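Rally Night Comes Back to Nindcombe

We have a date for the next micro rally, folks, and it's going to be a big one! The November meet fills up fast every year, so we're opening the list early. There are 76 places and 16 of them are held for drivers who have never raced with us before. If you've been running laps up and down your hallway and wondering how you'd do on a real track – come find out!

The new layout is a beauty. Touran Bagheri has been drawing it up since spring, with a long sweeper past the pit tables, a tight double hairpin, and a carpet section that will keep the rear-drive cars honest. Ride height is going to matter a lot on that seam where the carpet starts, so bring a couple of spring sets and be ready to swap.
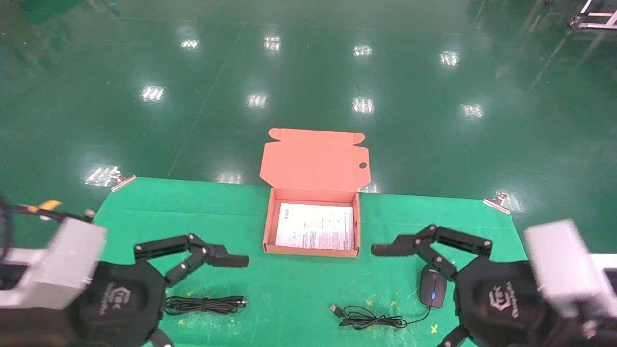

Hae-won Yang wrote in to say that the hairpin looks too narrow for the wider touring bodies, and asked if we could open it up by a hand's width before practice starts. Good call, and we're doing it. The Nivilska class runs the same corner, so those drivers get the extra room too.

Classes are stock, open, and Nivilska spec. Stock cars keep the kit motor and the 400 mAh pack, and please check your gear mesh before tech – we lost too many spur gears last season! Each driver may enter 2 classes. Jitow and Dewulf tires are both fine in open, but leave the tire sauce at home, as the hall floor can't take it.

Sign up at the front desk or reply to this newsletter with your name, class, and transponder number.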